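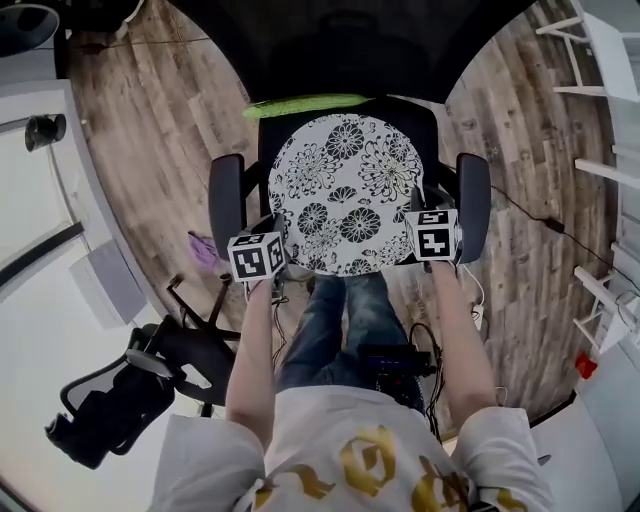
Sodium in tinned legumes, a short thread. I pulled the panels on every chickpea and lentil product at the Branesgate shop and put them in a spreadsheet. 1/7

All figures are for the 400 g tin. Labels give sodium per 100 g of drained product, but drained weight varies between brands, so I weighed the contents myself after two minutes in a colander. 2/7

Highest was the McKinnon chickpea at 151 mg per 100 g drained. The no-added-salt version sits on the shelf beside it at the same price, with a nearly identical label. Check the small print. 3/7

Rinsing: drain first, then run cold water through until the foam is gone. Some sodium leaves with the brine and more with the rinse. I have no lab, so I won't put a percentage on it. 4/7

Dried is the other option. Soak overnight, discard the water, simmer until soft. Salt goes in at the end if you want it — I use a quarter teaspoon per litre. Cooked portions freeze well in flat bags. 5/7

Lucie Campbell asked about the Ultenthorpe lentils. They list firming agent 509, calcium chloride. It holds the skins together and adds no sodium. The colour is a bit darker than the others. 6/7

Row 2641 in the sheet had a typo in the serving size — fixed now. Rows up to 2716 are checked. The Gerkthorpe shop is next, mostly for tinned tomatoes and fish. 7/7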